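Home | About | Projects | Archive | Contact

We use cookies to make this site work and to remember your preferences. By continuing to browse you agree to this. OK

The Great Foam Clean-Up
Print this post | E-mail to a friend

If you've been reading along since May, you know I've gone completely overboard on foam. It started with one packing insert (from a lamp!) and now I have a whole shelf of blocks and sheets waiting to become hills, walls and little harbor buildings for Multholm, the tabletop town Orysia Tkachuk and I are making together. And I love it. I love cutting it, I love stacking it, I even love the squeaky noise, which I realize puts me in a very small club.

What I had never done was clean any of it. I'd pull a block off the shelf, brush it with my sleeve and start painting, and then wonder why the base coat went on in freckles. Mélanie Beaudoin, who builds the most gorgeous cliffs I have ever seen, took one look at my harbor wall and asked if I'd wiped it down first. Um, no!

So Friday was wiping day. Everything goes on the table, a basket sits to the side for odds and ends, and each block gets a good going over with a soft cloth. Hold one end, keep your hand flat, and don't scrub.
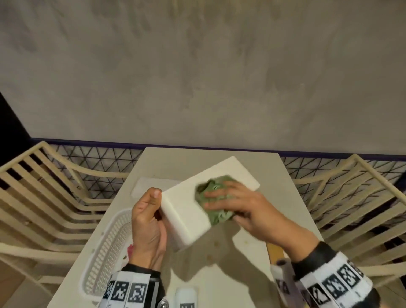
The flat hand makes such a difference. When I was pinching the cloth I left little dents with my fingertips, and foam remembers every one of them. Now I go along the long faces first, then the short ends, and save the edges for last with hardly any pressure at all. If you're using something damp, wring it out well and give the pieces the night to dry before any glue comes near them. Thin sheets need a bit more patience (ask me about the one I snapped in half getting at a smudge).

It took me 40 minutes to get through the shelf, with the radio on, and I was sorry when I ran out of blocks! I did one test patch of gray afterward and it went on like butter. No freckles!

Next up is the lighthouse, and Orysia has opinions about the stairs. I'll post the template once we stop arguing over it.

Print this post | E-mail to a friend

Older post | Newer post | Back to top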